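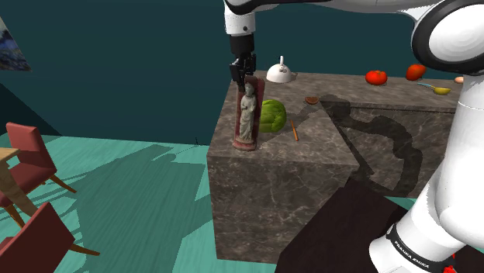
Fig. 4. Parallel gripper lowered over the statuette, marble table scene.

4. Comparing grippers in the simulator

Do section 3 first. If the arm won't home in the sim, none of this will work.

What you're comparing: the stock parallel gripper (two fingers) against the Volton soft-pad one, same arm, same table, same objects. Controller stays on Plurar defaults. Don't tune anything between the two runs. Joana did in June and we had to bin the lot.

4.1 Load the scene

1. Open the launcher, pick Scenes, then Marble Table.
2. Set the seed to 123. Type it in, the arrows skip.
3. Wait for the objects to settle. Progress bar lies a bit, give it another few seconds after it says Done.
4. Check the statuette is standing up near the front corner of the block. If it's on its side, reload.
5. Check the arm is on its platform and the base hasn't sunk into it. Old scene files do this. Fix: Tools, Reset Mounts.

Note: the chairs, small table and painting are there for the camera tests in section 6. Leave them in, even if your machine is slow. Taking them out changes the lighting and then your frames don't match anyone else's.

4.2 Pick the gripper

1. Arm menu, End Effector.
2. Choose Parallel (stock) for the first run.
3. Press Apply. Then press it again. Known bug, the first press only updates the menu.
4. Open and close the fingers once from the jog panel. Both should move. If only one does, the wrong model file has loaded, see 4.6.

CAUTION: never swap grippers with the fingers shut on something. The object gets fired across the room and the physics log fills up.

4.3 The statuette grasp

This is the main test. Narrow at the top, wide at the base, with a backing behind the figure that gets in the way of anything bulky.

1. Jog to the hover pose (saved as HOVER_ST).
2. Rotate the wrist until the fingers clear the backing. Look from the side view as well, front view hides the gap.
3. Lower in small steps. Stop when the fingers are either side of the top.
4. Close at low force. Wait for the contact light in the jog panel.
5. Lift straight up. No sideways moves yet.
6. Hold, then put it back down where it came from.
7. Save the run. Name it gripper-object-initials, all lower case.

Repeat until you have 7 good saves. A dropped statuette is still a good save, so keep it. A crash or a freeze isn't.

CAUTION: the statuette is close to the table edge. If it goes over, don't jog after it. Reload the scene and start from 4.1.

Note: the arm's shadow falls over the right side of the table top in the main view. Colours look darker over there. Doesnt affect the grasp, but it does affect the colour picker, so pick your targets with shadows switched off and switch them back on before saving.

4.4 The other objects

Same steps, different hover poses. Do them in this order, easy to awkward.

- Tomatoes. Use the one nearer the middle first. Low force. The other one is partly behind the arm in the main view so you'll need the side view.
- Lid. Go for the knob, not the rim.
- Green leafy head. Wide. Open the fingers fully before lowering. If it still won't fit, log it as "too wide" and move on.
- Ladle. Grip the blue handle.
- Orange slice. Lies flat, and the stock fingers mostly just push it. Try two times then give up.

Skip the egg-shaped thing and the thin orange stick unless Nuno asks for them. Their contact shapes are being redone.

4.5 Second gripper

1. Go back to HOVER_ST, fingers open and empty.
2. End Effector, choose Volton Soft. Apply, Apply.
3. Load the matching offset file. The soft pads hang lower, so with the stock offset you will hit the table top.
4. Reload the scene, seed 123 again.
5. Run 4.3 and 4.4 exactly as before.

Note: soft pads are slow to settle. Allow about 300 extra ticks after closing before you lift, otherwise the contact light flickers and the save gets marked bad.

4.6 If it goes wrong

One finger moves: wrong model. End Effector, None, Apply, then pick the gripper again.
Contact light never comes on: force set to zero, or the sensor layer is off. View, Layers, Contact.
Arm shakes at the hover pose: the step size is too big. Halve it.
Wrist stops turning part way: joint limit. Back out to home and come in from the other side.
Saves missing: check the Guerreiro folder, the launcher sometimes drops them in there insted of your own.

4.7 Sending results

Zip both sets together, stock and soft. Add the Zoltik log, it's in the same folder as the saves. Send to Joana Rocha, copy Nuno Falcão. Put the launcher version in the subject line.

Camera set-up is in section 6. Section 5 is only for people with the real arm.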